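Guest house clears linen backlog after kitchen refit

2025-04-03

The Lashari guest house in Rimness has begun sorting the household cloths and sheets put aside during its kitchen refit, with 367 pieces still to be checked for marks and crumbs.

Hammad Arain, who runs the house, said the work should be finished by July. "Most of it only needs shaking out and a proper wash – the rest will be cut up for rags," he said.
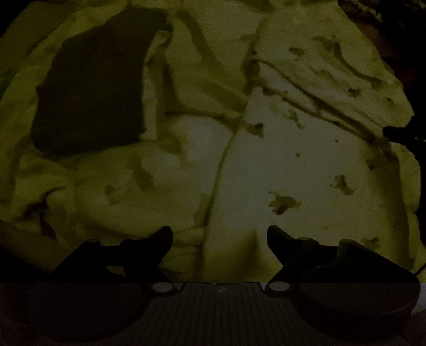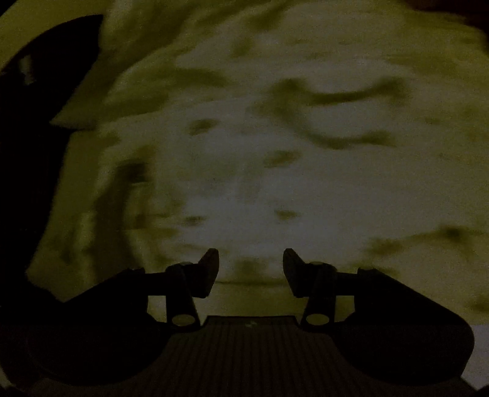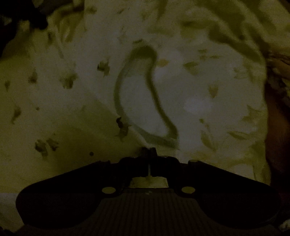
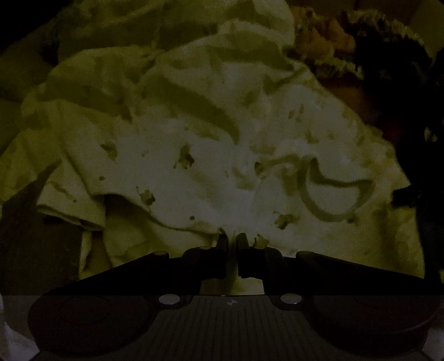
Pale surfaces with dark or greenish-brown marks, seen in dim light at Lashari.

The house owns 1,129 pieces of linen in all. Anything that stays marked after two washes will go to Gusimby, a textile recycler, which collects from the back door. Guests with bookings are not affected.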